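I do mostly landlord-tenant work with a bit of small estate stuff on the side, and for years my time records lived in three places — a spreadsheet, my phone, and whatever I could remember at 9 p.m. So when Heather Ruddock from the county bar's solo section told me she'd moved her whole practice over to Rireten, I signed up for the trial that same night. I've been on it for 4 months now.

Rireten is billing and trust accounting software for small law offices. It costs me $245 a quarter for one lawyer and one assistant. I came from Pleruvgate, which was cheaper but made me type the matter number by hand on every single entry (I transposed digits constantly).

Setup took a weekend. The import tool pulled in 1,854 old time entries and put nearly all of them under the right client. The ones it couldn't place went into a holding folder, and I sorted those out over coffee.
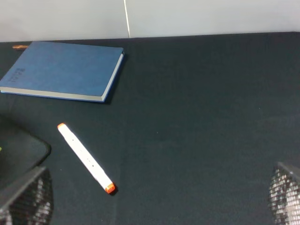
What I like best is the trust ledger. Every client gets a separate page, and it flat out won't let you write a check for more than that client has on deposit. The monthly three-way reconciliation used to eat my whole evening, and now it's maybe half an hour, including the part where I go looking for the bank statement! The timers are great too. You can have several going and flip between them when the phone rings.

Now the grumbling. The invoice templates are ugly, and you can't move the logo. Mine sits way over on the right like it's trying to leave. Court date reminders only sync one way, so if I change a hearing on my regular calendar, Rireten keeps the old one. I got burned by that in December and had to call the clerk in Lockwood, who was very nice about it. I keep my hearings on paper too, and I'm not giving that up.

Support is email only. They answered me the next morning both times, though the second answer was a link to a help page I'd already read.

I also tried the Havmont demo before I paid. It looks nicer and the client portal is better, but it's built for offices with a bookkeeper, and I'm the bookkeeper. If you have five or more lawyers, go look at it. For a solo with a trust account I'd pick Rireten again, and I've already renewed for the next quarter.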